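Access to Interpreting at Local Advice Sessions
Report of a student project, Department of Social Policy, Zornwood College
Submitted by Gladys Castaño

1. Background
This project examined how residents with limited English obtain help with housing, school admissions and immigration paperwork in the Iltus district. The work was carried out between January and March as part of the final-year placement module. The host body was the Pluveda Advice Centre, which offers drop-in sessions and a telephone line.

The district council withdrew its face-to-face interpreting grant in the previous financial year. Advice agencies now book telephone interpreters from their own budgets or depend on bilingual staff.
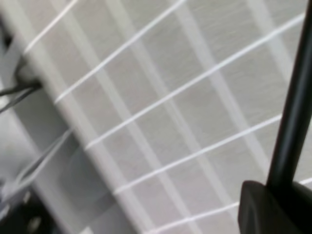

The centre had kept no separate record of sessions at which an interpreter was requested but not found. The first task was therefore to read through the existing case notes and mark each request by language, subject and result.

2. Method
A total of 276 case notes were read. Names and addresses were removed by centre staff before the notes were released. In addition, 19 residents and five advisers agreed to be interviewed. Interviews with residents were held in Spanish, Arabic or English, according to preference, and lasted up to 45 minutes. Two residents later withdrew their consent and their answers have been left out.
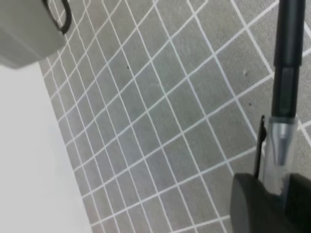 The interview questions covered how the resident had heard of the centre, who had interpreted on earlier visits, and whether letters received afterwards had been understood. The questions were approved by the module tutor and tried out with one adviser before use.

3. Findings
Most residents interviewed had at some point relied on a relative to interpret. Several said that a child of school age had done so, including at meetings on rent arrears. Advisers regarded this as unsuitable but reported that refusing the arrangement often meant a missed deadline.

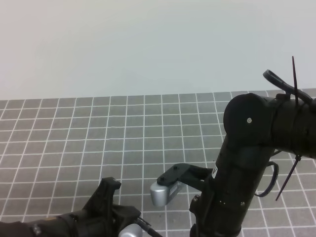
Robot arm beside the gridded tabletop.

Telephone interpreting was considered adequate for short enquiries. It was less suitable where forms had to be completed page by page. Residents also reported that follow-up letters were sent in English only, even where the interview had been conducted in another language.

4. Recommendations
The centre should record every interpreting request, including those not met. Standard follow-up letters should be translated into the languages most often requested. The council should be asked to consider a shared booking scheme of the kind proposed in the Ghoneim review of local advice services.

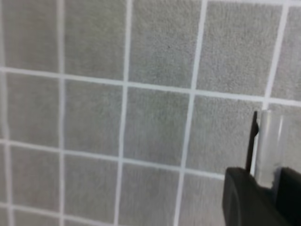

Grey tiles with white grout lines, gripper at lower right.

5. Limits of the study
All residents interviewed were already in contact with the centre, and the views of those who had never attended are not represented. The case notes varied in detail between advisers.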